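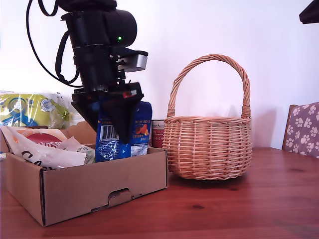
The Road Priest of Geritz

When Father Rogério Vasconcelos came to Geritz, the parish had 701 people on its books and one paved road. The two mission chapels, at Flasska and Pongsiri, were reached by a track that followed the creek and went under it most springs.

He kept a mass kit in an old tackle box behind the driver's seat. On first Sundays he said the early Mass in town, drove to Flasska for the second, ate whatever was put in front of him, and finished at Pongsiri by mid-afternoon. If the creek was up, he walked the last 2 miles.

"He would come in with his boots in his hand," says Fletcher Dunstan, who served at the altar in Pongsiri as a boy and now keeps the parish registers. "My mother had a pair of my father's socks set aside for him. He wore them for Mass and left them on the radiator."

The registers are in his own handwriting, small and slanted to the left. Beside the baptisms he sometimes noted the weather or the state of the road. One July entry reads only: "Child well. Bridge gone."

He was not an easy preacher. His sermons were short and he read them from the page, and people in town complained that he never looked up. He was better in kitchens and sickrooms, where he mostly listened. Farm families who had not been to church in years still sent for him when someone was dying.

The diocese twice offered him a larger parish, at Ornent. He declined both times by letter. The second letter survives, and it spends one line on the offer and the rest of the page asking for money to fix the chapel roof at Flasska.

The roof was done the following summer. The chapel still has Mass once a month, at nine in the morning, and the tackle box sits on a shelf in the sacristy.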